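I went to the Vallstead open day in May mainly to see the Kaimal radio units. We have been quoted for them twice and I had never seen one powered up. The site is on the edge of Grarnside, past the rail yard, and the signs from the main road are poor. I missed the turn and came in by the delivery gate at 9:20, where a man with a clipboard gave me a badge and told me to follow the blue tape.

For anyone on the list who doesn't know the company, Vallstead runs a private network for the Grarnside freight terminal and a fixed wireless service for the villages to the north. It doesn't build radios. It buys them from Clotari, puts them through its own acceptance tests, and sends them out to sites with its own crews. The building is a warehouse with a test floor at one end and offices above.

## The morning talk

Gemechu Alemayehu, who heads radio planning, gave the first talk in the upstairs room. He spoke for 40 minutes without many slides. The network has 2081 fixed wireless customers at present. Most of them are on the older mid-band sectors, and the plan is to move them to Kaimal units sector by sector, starting with the ones that slow down in the evening.

He was open about the cost. The new units are heavier than the old ones, and several of the poles need bracing before they can take the load. Two village sites have no fiber and are fed by a microwave hop. At those sites a faster radio won't help much until the hop is replaced too, and that work has been put back to next year.

There was a long question about interference from the terminal's cranes. The cranes are steel, they move, and they are taller than the masts on the east side. Alemayehu said the planning tool treats them as if they are always parked in the worst place. The result is more radios than the average day needs. He would like to feed live crane positions to the scheduler but has no date for it.

Coffee was in the corridor. The line was slow and I used it to read the posters, which were mostly old conference material. One had a useful chart of uplink speed against distance for the village sectors. I asked for a copy and was told it would be sent out with the slides.

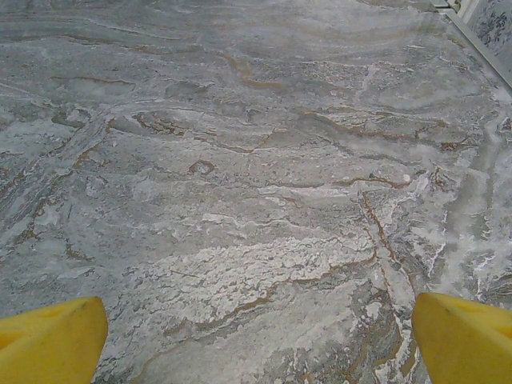 Annag Pollock said over coffee that the uplink numbers were the only ones she cared about, and that her own trial had looked fine on download for months while camera feeds from the yard kept stalling. Her network had set the frame split heavily toward download, as the installer suggested, and it took a long time before anyone thought to change it. Vallstead uses a more even split at the terminal and keeps the download-heavy one for the villages. The two areas are far enough apart that this doesn't cause trouble, except at one site on the ridge that can hear both.

I wrote that down, as we have a similar ridge.

## The test floor

We went down in two groups. Phones had to be in flight mode, and they did check. The floor is split by a row of cabinets, with incoming units on the left and passed units on the right. Every radio gets a visual check, a weigh-in, a firmware load, and then a soak run at full transmit power into dummy loads. The soak used to be one night. It is now two, after a batch passed the first night and dropped carriers on the second.

The firmware step takes longer than I expected. Units arrive from Clotari with whatever release was current on the day of packing, so a single pallet can hold three versions. Vallstead brings them all to one release before anything else is tested, and doesn't allow a newer one onto the live network until it has run in the lab for a month. The engineer showing us this had a printed sheet taped to the bench with the approved release number written by hand.

The shielded chamber was the best part of the day. It is smaller than the one at our old supplier, but the door seals well. They put a phone in, closed the door, and the signal reading on the screen fell to nothing. With a Kaimal unit inside and several test handsets placed around it, they showed the beams being steered to each one. When two handsets were moved close together the combined rate dropped, which was what the theory says and was still good to see on a real unit. Moving one of them back by an arm's length brought most of the rate back.

I asked whether the same thing shows up in the villages, where houses stand in a row along one road. It does. In one village the sector was turned by a few degrees so that the row sits across the beams, and evening speeds improved enough that complaints stopped. That is a cheap fix and we should look at our own map before buying anything.

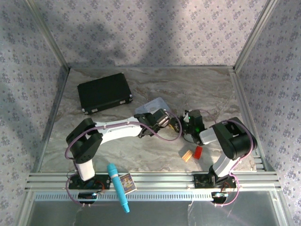
Power draw was the other thing I wanted to check. A Kaimal unit uses noticeably more than the model it replaces when busy, but it has a sleep mode for quiet hours. Vallstead turns this on between midnight and 5 a.m. in the villages and leaves it off at the terminal, where the work goes on all night. The saving is real but small. The batteries at the poles still had to be changed, because backup time is worked out at full load.

The spares cage is at the far end. They hold one spare radio per ten in service, plus power supplies and a shelf of connectors. Water in connectors causes more call-outs than failed radios do. The crews now wrap every outdoor joint twice and photograph it before they come down the pole, and the photo goes in the site record. We stopped doing that when we changed contractors. I think we should start again.

## Afternoon

The afternoon session was on the core network and I found it harder to follow. Vallstead runs its own core on site, with a second copy in a rented room across town. Fail-over is tested twice a year. The last test took down voice for the terminal's gate staff for 100 seconds, longer than planned, and the fault was traced to a timer that had been left at its default.

SIM management took up the rest of the hour. There are 2790 SIMs on the books, more than the number of customers, as the terminal's vehicles and sensors are counted too. Some had been active for years in equipment that was scrapped. They now close any SIM that has been silent for a quarter, after an email to the owner. The first round of that closed a pump alarm which only reports when there is a fault, so sensors of that type have a separate list now.

The drive-out to the mast was canceled on account of wind. We were shown a video of the climb in its place, and I left before the end to beat the terminal traffic.

## Points for us

- Ask Clotari for weights with brackets included. The figure in our quote is for the bare unit.
- Check which of our poles have fiber and which are fed by a hop.
- Look at the sector angle on the south road before ordering.
- Bring back joint photos for all outdoor work.
- Find out what our fail-over timers are set to.

The slides and the uplink chart are due by email. I'll put them in the shared folder under Kaimal when they arrive. The next open day is planned for the fall, and Vallstead will take two people from each company.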